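Ticket: name file for the memorial wall, panel 7 – wrong line breaks and missing names
Status: open, waiting on engraver
Opened by: memorial project office, Drastmont
Raised with: Romaniuk (engraving), Stisska (application form and database)
Priority: high, was medium until the proof came back

Problem as first reported
Sent the August batch over to Romaniuk for the wall. 205 applications marked approved in the database. Proof came back with 200 names on it. Also three names split over two lines when they should fit on one, and every rank with a full stop in it has lost the full stop. Nothing can be cut till this is right, stone is stone.

What we need: 205 names, one line each, rank – name – branch – years, in alphabetical order by surname. Same as panels 1 to 6.

What I've checked so far
Export opened on the office machine, 205 rows. Counted by filter and again on paper.
Same export opened on the laptop, 205 rows.
File attached to the email to Romaniuk, downloaded again from the sent folder, 205 rows. So it left here complete.
Proof PDF, 200. Went through with a ruler and a red pen and marked the gaps.

The five missing are not together. Two under M, one under D, two under O. All five have an apostrophe in the surname or a bit of a name in front (de la, O', Mc with a space). Not a coincidence I think.

Update, 10.40am
Romaniuk say their layout program reads the file fine and shows 200 at their end. Asked them which version of the file. They have the one from before lunch. I sent the second one after lunch. Asked them to delete the first and load the second.

Update, 2.15pm
Second file loaded. Still 200. Same five gone. So not a version mix up, or not only that.
The full stops are back though. No idea why, I didn't touch those. Leaving that one as "fixed, cause unknown" and will look again on the next proof.

Update, 3.30pm
Stisska rang back. Their form changed in the spring – curly apostrophes used to get swapped for straight ones when a family sent in an application, and now they don't. Older records have the straight one. All five missing came in after the change. They think the curly one is being read at Romaniuk as the end of the feild, and the row gets thrown away without a warning.
That covers the O' names. Doesn't cover the de la one, or the Mc with a space. Asked them to look at those two again.

Tried
1. Replaced the curly apostrophes by hand in a copy of the export. Sent as a test file of 18 rows, the missing five plus thirteen ordinary ones. Test proof shows 17. So the apostrophe ones are back, and the Mc one as well (that has a curly apostrophe in the middle name, I'd missed it). The de la one is still out.
2. Saved the copy again in the other text format, the one with tabs. Same, 17.
3. Deleted the de la row and typed it in fresh from the paper application. 18. There must have been something hidden in it, a line break pasted in with the address probably. Can't see it on screen.
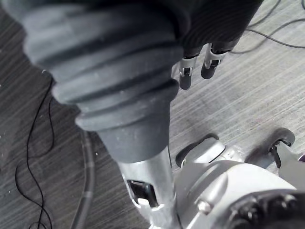
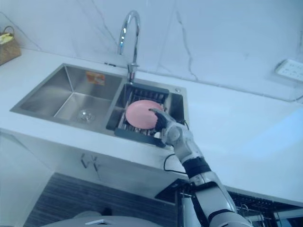
Photos: Fleltorau picture desk

Where that leaves us
Cause A: curly apostrophes, four records. Stisska to put the swap back in the form.
Cause B: hidden character in one record. Fixed by hand. Stisska asked if they can strip these on entry, no answer yet.
Cause C: three names on two lines. Still open, see next bit.

Line breaks
Romaniuk's template takes 38 characters a line. Panels 1 to 6 were done at 42, there is a note of it in the old folder with the drawing. Somebody has set up panel 7 from a blank template and not from panel 6. All three split names are 39 or over, so it fits.
Asked for the panel 6 template to be used. They want it in writing because it alters the letter spacing a little. Sent 4.05pm, with the old drawing scanned in.
Do NOT shorten anyone's name or drop a middle name to get round this. It was suggested on the phone and the answer is no. Families signed off the wording on the form and that is what goes on the wall.

Deposit query (same ticket, sorry, should be its own one)
Invoice has come in at 800 for set-up. Quote said set-up was included as long as we sent one clean file. They have now had three files from us counting the test. Have asked if the 800 comes off given the template was theirs. Waiting.

Next morning, 9.20am
New full file sent. Named it panel7_FINAL_v4 so there is no arguing about which. Asked both sides to bin everything older.
Stisska confirm the swap is back in the form. Put a dummy application through with an apostrophe in it and it came out straight. Dummy since deleted, checked twice, it must not end up on the wall.

11.50am
Proof 3 in. 205 names. Full stops all there. Two of the three long names now on one line, third one still splits, it's 43 characters with the rank. So even the old template wouldn't take it. Checked panels 1 to 6 for anything that long and found one on panel 4, where the branch was abbreviated the way it is on the service record. Ringing the family before I do anything, and if they aren't happy with that we'll have to ask Romaniuk about tighter spacing on the one line.

Also noticed: alphabetical order puts the de la name under L. Panel 2 has one under D. Want it to match panel 2. Told Romaniuk, they will move it by hand, and it needs checking on the next proof as moving one line shifts everything under it in the column.

To do
Family call re long name
Proof 4, read aloud against the paper applications, two people
Written answer on the 800
Stisska – hidden characters on entry, yes or no
Check panel 8 gets set up from panel 6 and not blank
Late applications: anything in after this goes to panel 8, do not add to the panel 7 file however nicely they ask

Leaving open till proof 4 is signed.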